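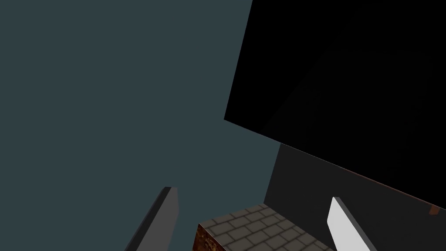
New house rules for simulated gripper tests land at Zurnarell

August 2, 2021

If you've ever tried to compare two robot grasping results and ended up with a headache, I've got some cheerful news for you. Zurnarell, the small outfit that looks after the shared test suite a lot of us use, has put out its first proper set of practice rules for simulated pick-and-place work. I read the whole thing over the weekend with a pot of tea, and I'm pretty happy with it (mostly, I'll get to my grumbles).

The rules cover 14 points, and they're written in language a summer student could follow. They apply to anybody who wants a result listed on the Zurnarell results page from now on. Older results stay up, but they'll carry a grey tag saying they were done before the rules came in. I think that's fair. Some of mine will be wearing that tag!

The one I like best is the rule about failures. You now have to run a task at least 200 times before you can publish a success rate, and you have to hand over the recordings of the runs that went wrong along with the ones that went well. All of them, too, no picking your favourites. I've sat through so many talks where we got one lovely clip of a grasp and a percentage, and then everyone clapped and went for coffee.

There's a good chunk on surfaces and textures as well. A block with paving stones on its top face and rusty brown on its side is fine by the rules, and so is a plain flat background, but you have to list which textures you used and whether the policy saw them in training. Same goes for lighting. If everything is lit flat and even, say so, so the next person doesn't go in expecting shadows to behave the way they do in a real workshop.

Camera views get their own section. If you're using a close view over the fingers, you need to state where the camera sits and whether it moves with the gripper, and you can't swap views halfway through a batch. I'd have thought everybody did that already, but my own notes from June tell a different story, so I'll keep quiet.

The bit that caused the most fuss in the draft stage was contact. The simulator people at Flilstead wanted teams to be free to set grip friction however they liked, as long as it was written down. The final version is stricter than that. There's a default friction setting for each kind of block, and if you change it your result goes in a separate table. Flilstead's engine will ship with the defaults switched on in its next release, so they seem to have made their peace with it.

Then there's stopping. Any controller that's going to be tried on real hardware later has to have a working stop command in simulation too, and it has to be tested with the fingers closing, with them already closed, and in the middle of a lift. I was a bit surprised this needed writing down, but I asked around the Zultbridge meetup and got a few sheepish looks over the sandwiches.

Now my grumbles. The paperwork is a form called Ok (yes, that's its whole name, and good luck searching for it), and it's long. It took me most of an afternoon to fill in for one small task, and half of that was hunting for version numbers. Labs with one grad student and an elderly desktop are going to feel that. Zurnarell says a script to fill in the boring fields is on its way, and I'd have liked to see it arrive before the rules did.

I'd also have liked something on object shape. You can pass every point in the document using nothing but blocks, and a gripper that's a champion with blocks can be hopeless with a teaspoon. The authors do mention this near the back and say rounder objects are on the list for the next version.

Teams have a grace period of 80 days before new listings get turned away for missing paperwork. Comments are open the whole time, and they do read them. I sent in a note on the camera section in the draft round and my wording is sitting there in point nine, spelled the Canadian way and everything.

The rules are free to download from the Zurnarell site, along with a blank copy of the form. If your group plans to list anything this year, start collecting your version numbers now.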